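Speaker notes: "The hose that caught the bin"
November 19, 2021
Zeeshan Pirzada, cell maintenance, Prullby
Last updated after the rehearsal with Heidrun

Start slowly. Say good afternoon, thank Domenica Rainer for the invitation, say my name once and spell it if the microphone is bad. I have 2 demonstrations of the same fault to talk about and no live robot today, so people can keep their coffee.

Opening. I want to tell you about a stop that took us eleven days to understand. There was no injury. There was a bent bin wall, a torn cable and a gripper that had to go back to Gisler for repair. I tell it because for most of these eleven days we were looking in the wrong place, and I was the one who pointed there.

Background, keep it short. At Purkau we run a picking cell. The arm goes into a deep metal bin, takes one thing out, puts it on a table, and goes back. The things are mixed on purpose. The planning software is called Venum and was written in our own house. Venum knows the shape of the arm, the gripper and the bin. It checks every path against these shapes before the arm moves. Ask the room: who has a planner which does this? Wait for hands.

What happened. In May, on run 664 of a long test, the arm went down to the right side of the bin, closed the gripper, started to lift, and stopped with a torque fault. The bin was lifted at one side and the clamp at the corner had opened. Þórarinn Briem was at the cell and he pressed the emergency stop, although the controller had stopped already. He did right. Please say this clearly. We want people to press it also when they are not sure.

Our first idea was the gripper. The fault came just after closing, so we thought it had taken hold of something heavy or had caught the wall. We changed the fingers. We lowered the closing force. We ran 275 picks without a fault and I wrote in the log book that the problem was solved. Pause here. I was quite proud of this entry.

Then it happened again, the same way, with the new fingers. This time a fitting on the hose bundle broke off and one cable was torn through. Only then did we look at the bundle.

Next slide. Leave it up while I speak about the cables.
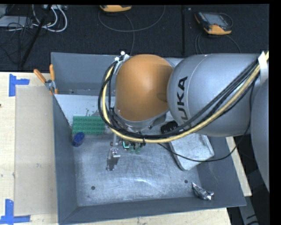
Slide 6. The arm over the bin. Look at the loop to the left of the orange joint.

Give them a moment. Everybody looks first at the gripper, and so did we. Ask them to follow the thick yellow cable from the upper right, under the joint and up on its left side. The black ones go nearly the same way. Then ask them to find the thinner black cable which hangs down on the right, over the bin.

Now the main point of the talk. Venum did not know about any of this. In its model the arm was a clean arm, as it comes from the factory. The hoses, the bracket, the cable ties, none of it existed. When the wrist turned far enough, the loop was pushed outwards and down, and it went over the edge of the bin. On the way down nothing is felt, because the hoses are soft and bend. On the way up the bracket hooks under the rim and the arm tries to take the bin with it. So the fault comes just after the gripper closes, and the gripper looks guilty.

Why did the 275 picks go well? Alois Strebel found this one. To test the fingers we had put the objects mostly in the middle. In the middle the wrist has no reason to turn so far. Our test was a test of the easy half of the bin. Say this slowly, I think it is the sentence people should take home.

What we changed. We put a simple thick shape around the wrist in the model, large enough for the loop at its widest. It costs us some picks close to the walls. We limited the turn of the last joint. The bundle is strapped shorter, and there is a check by hand at the start of each shift: turn the wrist to both limits at low speed, with the teach pendant, and watch the hoses. Heidrun Pfister wrote the check card. It fits on half a page and I can send it.

We also lowered the torque limit for lifting. I must be careful here. This does not prevent the collision, it only makes the damage smaller. At rehearsal I made it sound like a solution and Heidrun corrected me.

What is still open. The shape around the wrist is fixed, but a hose moves. If somebody straps the bundle in another way after a repair, our shape can be wrong again and Venum will not notice. For now we depend on the check card. Alois wants to measure the bundle with a camera after every repair. I am not yet sure it is worth the effort, and I would like to hear from people who have tried.

If there is time: the story of the log book. I did not remove the entry "solved". I put a line through it and wrote the date of the second fault beside it, and new colleagues are shown this page in their first week.

Questions. If they ask about the cost of the repair, say that I do not have the final invoice. If they ask for the Venum source, send them to Domenica.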